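Filed under: Robots, Software, Complaints

The Confidence Number

Every perception system I have worked with has wanted to tell me how sure it was. None of them has ever wanted to tell me what it meant by that.

I write the software that sits between the part of a robot that looks and the part that moves. It is a middle-management job. The vision people hand me a list of things they believe are in the world, each with a score beside it, and the planning people want a yes or a no. My contribution, for most of my working life, has been to pick a number, put an "if" in front of it, and defend it in meetings.

At Dordale, where I spent longer than I planned to, the number was 90. If the detector was 90 percent sure there was something to pick up, we picked it up. I once went looking for where the 90 had come from. The oldest version of the file had it. The version before that was a different file, in a different language, and it had it too, with a comment next to it that read "tune later." I believe it is still there, and I believe it has by now been copied into two other products, where it is known as the validated threshold.

You might think a score of 90 means that out of a hundred such guesses, ninety will be right. It can mean that, if somebody has done the dull work of checking. In the usual case it means that a large pile of arithmetic came out closer to one than to zero. The arithmetic was taught to be decisive, and it learned. Show it a shiny patch on a table and it will tell you, in the calm voice of a man giving directions in a town he has never visited, that you are looking at a spoon.

We had a lot of spoons. The project I have in mind was called Silau, and its job was to clear tables. We collected 3,864 pictures for it, and I would guess that all but a handful had something in them worth grabbing. Why would we collect the others? We were building a machine that grabs things. A person who is paid to gather pictures of cups does not walk over to a bare desk and record it with loving care. So the model grew up in a world in which every table had a cup on it, and when it met a table that didn't, it did what any of us would do with that upbringing. It found the cup.

It found it in the knots. It found it in the glare from the window. It was especially fond of wood grain, which has curves in it, and a curve is most of what a cup is once you have shrunk it down to the size these models like. The gripper would go down, close on air, come up, and report success, because success had been defined as the fingers having closed. I wrote that definition. I was in a hurry.
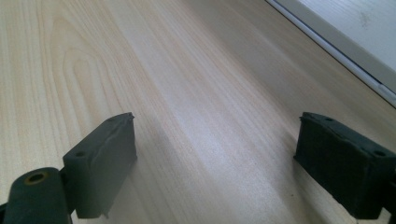 The fix that everybody reaches for first is to raise the number. We went to 95, and the phantom cups mostly left us, along with a fair share of the real ones. The glass ones went first. Then came a week of proposals for a second number, to be used when the first number was low but a third number was high, and I remember looking at a flow chart of this on the wall and feeling that we had reinvented the tax code.

What helped was much duller. We went out and collected 2,000 pictures of nothing. Bare desks, bare counters, bare shelves, in good light and bad light, with the fingers wide open and nothing between them. It was the least popular work anyone had been given since the cable-labeling push of the previous August. There is no way to feel proud at the end of a day spent recording a countertop. The labels for all those pictures were identical and blank, and I was asked more than once, by someone with a budget, what exactly we were paying for.

We were paying for the word "no." I have come to think it is the most expensive word in robotics and the one least often bought. Go look at how the work gets shown. A demo reel is a string of yeses. The papers I read report how often the robot picked up the thing, over trials in which there was always a thing. I have yet to see a launch video in which an arm swings out over a table, considers it, and goes back to where it came from, although I would watch that one twice.

The tools lean the same way. We used a labeling package called Drerkura, which I liked well enough, and which would not let you mark a picture as finished until you had drawn at least one box on it. Somebody had decided that a picture without a box was a picture that a lazy person had skipped. Our workaround was to draw a tiny box in the corner and call it "none," and then strip the box out afterward with a script. The script missed some. For 30 days we had a model that was quietly expert at detecting "none" in the lower left corner, and very confident about it.

I don't want to be unfair to the people who sell planners, so I will only say that the one we licensed from Van Dusen had fourteen ways to fail and no way to decline. If you gave it an empty list of targets it threw an error. An empty list! The most ordinary state a table can be in, the state the whole project was supposed to bring about, and the software treated it as a fault. Somebody on our side had dealt with this by making sure the list was never empty, and you can probably guess how.

So here is my modest proposal, which I have now made at three companies, with mixed results. Before you let anyone show you a threshold, ask to see the empty pictures. Ask how many there are and who took them and whether the model had ever met a blank table before it was put in charge of one. Let the planner return nothing without filling the log with red. Define success so that a robot that leaves a clean desk alone gets credit for it. And if the number is still 90, find out who typed it.

I checked the repository again before sending this in. The comment says "tune later (see ticket)." There is no ticket.

Posted November 6, 2018

Contact | Archive | © All rights reserved | Back to top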